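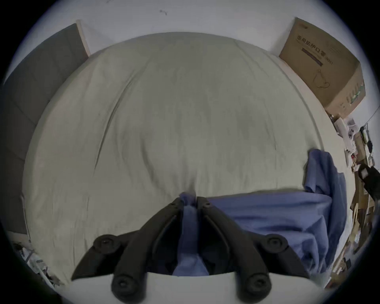

Lurau House > Residents > Housekeeping group > Minutes > June

Minutes of the housekeeping group, Thursday, 10.00, ground floor office

Present: Jolán Fodor (chair), Jhonatan Alvarado (linen and stores), two floor leads. Apologies from the night desk.

1. Minutes of the last meeting
Agreed, with one correction: the mattress order was placed with Draltetti, not Hesura.

2. Bed making, upper floor
JA reported on the change to duvets. Thirteen rooms now have the pale grey-green covers. The remaining rooms keep blankets until the second delivery. Covers are to be put on with the fastening at the foot. The duvet is then pulled level on both sides and smoothed from the head down. Long creases across the middle usually mean the filling has slipped inside the cover; shake out from the two top corners before smoothing.

3. Blue cloths
The blue cloths go on last. Floor leads said these are being left bunched on one side of the bed, with the end hanging to the floor. JF asked that they be lifted clear, shaken and either spread or folded in three at the foot. Agreed: folded at the foot in single rooms, spread in doubles. Any cloth that has been on the floor goes to the wash.

4. Laundry
Collection stays at 17 bags per week. Brzozowska returned 10 covers with the seam open along one edge. JA has set these aside and will ask for a credit. Blue items to be bagged apart from pale covers. The lower floor has not been doing this.

5. Stores
Shelf labels in the linen cupboard to be redone by size. Double covers have been found on the single shelf again. JA to order a further 19 pillow protectors.

6. Any other business
The trolley wheel is still sticking. Carried over.

Actions
JA: Brzozowska credit, shelf labels, protectors.
JF: revised bed sheet card for each floor.
Floor leads: separate bags, from the next collection.

Meeting closed 10.50.

Comments (3)

Room 6: Can we opt out of the blue cloth in summer?

J. Alvarado: Yes, tell your floor lead and it will be taken off the list.

marta_k: Item 3 says folded in three, the old card says in half. Which one?

Related
Minutes, May
Linen cupboard: shelf plan
Laundry collection times
Mattress order, Draltetti: update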